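Event Staff Wanted: Bartenders, Barbacks and Door Hosts

Grumonia is hiring for its fall season of ticketed parties and private events. We run a two-floor venue with a main room downstairs and a lounge upstairs. Most nights are open bar, so the work is steady from doors to close.

Bartenders need at least 2 years behind a busy bar and a current alcohol server certificate. You should be able to work a well without looking up recipes and keep your station stocked through the night. Barbacks need no experience but must be able to lift 55 pounds and use stairs all shift. Door hosts check wristbands and IDs, scan tickets and send guests to the right floor.
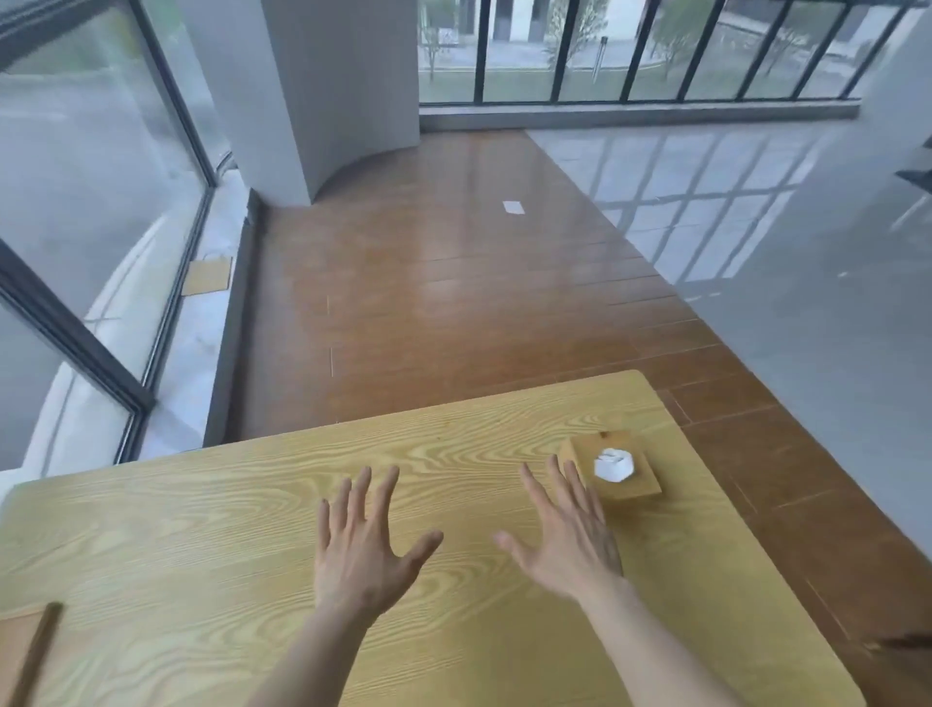 Shifts start at 5 p.m. for setup and end when the floor is clear, usually by 3 a.m. Staff meal is at 6. Wear plain black shirts, black pants and closed shoes with a grip sole. We supply aprons and radios. Coats and bags go in the staff lockers on the upper floor; bring your own padlock.

Bartenders and barbacks share tips, paid out with the weekly check. Door hosts are paid a higher hourly rate and are not in the tip pool. Parking is not provided. The Pringle lot across the street closes at midnight, so plan your ride home.

To apply, send a resume and the nights you can work to Augustina Ankrah, bar manager. Door host applicants should write to Somkiat Chaiyaporn instead. Please put the position in the subject line. Trial shifts are paid. Training is in October and all new hires must attend.

Posted 5/25/24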